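Section 9. Setting the grasp trigger in Hamik

By now you should have Hamik running and at least one cloth session loaded from Zuris. If Zuris still shows the spinning wheel next to the session name, go get a coffee, it really does take that long the first time.

The grasp trigger is the bit of Hamik that decides when a finger closing counts as "I'm grabbing this" and when it's just the fingers wiggling around near something. I spent most of March fiddling with it, so I have opinions!

1. Open the session and click the Events tab.

2. Set Sample window to 500 ms. The default is shorter, and on thick fabric it fires way too early.

3. Scrub to a moment just before a fold, with one finger pad under the cloth and the other still open. I like to start with something chunky. My test session has a brown corduroy piece on a bed, and I parked it at index 3557.

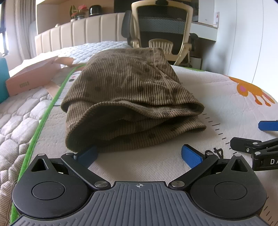 Index 3557: left pad partly under the hem, right pad still open.

4. Look at the Pad Gap trace at that same index. You want the trigger line sitting below the trace at this point. If it's above, Hamik already thinks you're holding the cloth, and everything after it gets labeled wrong.

5. Drag the line down until the marker turns gray, then step forward one index at a time until it turns green. Write down the value (mine was 373 in raw encoder units, yours will be different).

6. Hit Apply to session. Not Apply to all — more on that in a second.

Note: Ribbed fabric gives the edge finder a hard time. Corduroy has all those fine lines, and the planner loves to pick one of them as the hem. Turn on Prefer stitched edge under Perception and it settles down a lot. Quilted bedding can cause the same trouble, so draw your mask tight around the garment.

Caution: Apply to all overwrites the trigger value in every session in the project, with no undo. I wiped over 9 hours of hand tuning that way and had to ask Rūta Adomaitis to pull the old config out of the Lapiņa backup. She was very nice about it, but please export first (File, Export triggers).

7. If you have two grippers in the session, repeat steps 4 and 5 for the second one. They each get their own line, and copying the value across almost never works for me.

8. Press Replay and watch the Events list. You should get one Close event per grab. If you see a little burst of them — close, open, close, open — raise Hold time a notch and replay.

Once the list looks clean, save the session and send it to Drinance for planning. The export settings for that are in the next section.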